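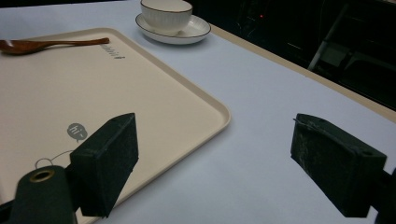
Hwa-young Ahn
Sat 26 February

Short thread on force field fitting for ionic liquids, as I've had the same question from three people this month.

1/ We fit torsion parameters for 89 small fragments against quantum chemistry scans. The old set came from the Habte library and was fitted one bond at a time. Bemari, our new script, fits coupled torsions together.

2/ Most fragments hardly changed. The ones that did have an ether oxygen two bonds from the charged ring. The old barriers there were too low, so the side chains flipped too easily.

3/ We then ran boxes of 612 ion pairs for 60 ns each, 3 repeats per liquid. Densities moved very little. Diffusion slowed in the ether liquids and is now closer to our own measurements.

4/ Charges are still fixed and scaled. I know some of you don't like scaling. I don't much like it either, but a polarisable model costs more computer time than we have until July.

5/ If you use Jotmont to build your boxes, check the atom order before you load the new files. It sorts hydrogens differently from Flallon and you won't get an error, just wrong torsions. I lost a week of runs to this.

6/ Input files and scan data are on the group page. The fitting script needs tidying before I share it. Message me if you want the rough version.

7/ Correction to 3/: the repeats differ in starting velocities only. All of them start from the same packed box.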